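The Accounts Machine

My aunt left me two things, a ceramic goose and the computer from the back office at Tudose, and I only wanted the goose.

Tudose was her shop. Buttons, ribbon, zippers by the inch, that smell of cardboard and steam you get in any place that's had an iron going since the seventies. She ran it for longer than I've been alive, and for the last stretch of that she ran it off one black tower under the desk, which she called the accounts machine even though as far as I could tell she mostly played solitaire on it. When the shop closed in August my cousin drove it over to my place with a seat belt across it. He'd already dropped off the goose. I put the tower in the hall closet, under the coats, and told myself I'd deal with it.

I did not deal with it. I hung more coats.

What got me moving in the end was a letter from Sorner, the people who'd sold her thread for years and years, saying the shop still owed them $253 and would somebody please look into it. Now, my aunt did not owe people money. She once walked back to a bakery in the rain over a nickel. So I knew there was a record somewhere saying she'd paid, and I knew where it had to be, and I dragged the thing out from under the coats and plugged it in on the kitchen floor and pushed the button.

Nothing. Well, a fan, for a second, like somebody clearing their throat before deciding not to say it. I pushed the button again. I pushed it the way she would have, with the heel of my hand and a bad word, and I still got the throat-clearing and then quiet.

I'm not a computer person. I'm a person who has a drawer of chargers and doesn't know what any of them go to. But I know people who know, and a woman at work told me to take it to Sateck, out past the tire place, because they'd found her wedding pictures on a laptop that had gone in a pond. So I buckled it in (I finally understood my cousin) and off we went, at nearly 6:30, with the heater on and the goose on the back seat for reasons I can't defend. I'd been meaning to take it to be glued.

You know how it feels when a vet picks up your cat and looks in its ears? I wanted to tell them it was a good machine. I wanted to say it had never been any trouble. I filled in the form, and where it said "describe the problem" I wrote "it belonged to my aunt," then crossed that out and wrote "won't start."

They sent me home, and I cleaned the oven.
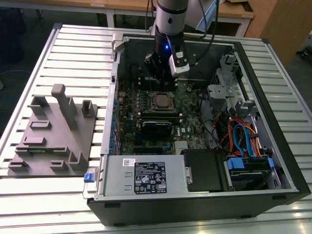
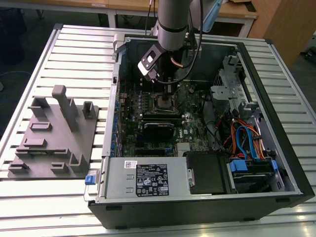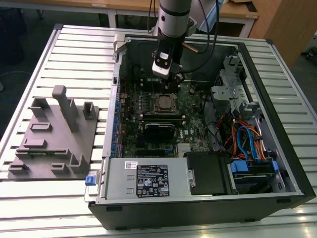
I sat down on the edge of the tub, because that's where I was. I had lived near that computer my whole grown-up life, on and off. I'd done homework on top of it. I'd kicked it under the desk more times than I could tell you, swinging my feet while she cashed out the register. And I'd never once thought of it as having an inside, the same way I never thought about her having been nineteen.

They called at four. The voice was young and very kind and told me the files were fine, every one, and did I want them on a stick? I said yes please. Then the voice said there were 3,414 of them, and was I sure I wanted all of them, and I said what on earth are they?

Letters, mostly. She'd been writing letters. Not to anyone in the family, I don't think, or not so we'd know. The first one I opened was to Sorner, very polite, saying please find enclosed the sum of $253 and that the last batch of navy had run a little green. So that was that, and I printed it out and mailed it to them with a stamp I put on harder than I needed to.

The second one I opened was to a button company named Skoltomine, asking whether they still made the little brass anchor. She'd bought the last of them for a boy's coat, she wrote, and the boy had lost one, and she would like to have it right for him before winter. It was dated the year I turned six. No, that can't be the date the file was made, she didn't have the computer then – she must have typed it up again from paper, later, just to keep it.

I had that coat. I remember the anchor being gone and I remember it being back. I don't remember wondering about it for one minute.

I've read 69 of them so far. I do a few at night, with tea, at the kitchen table. She complains about the bus. She asks after somebody's knee. The goose still needs gluing, and I've set it up by the toaster where it can see.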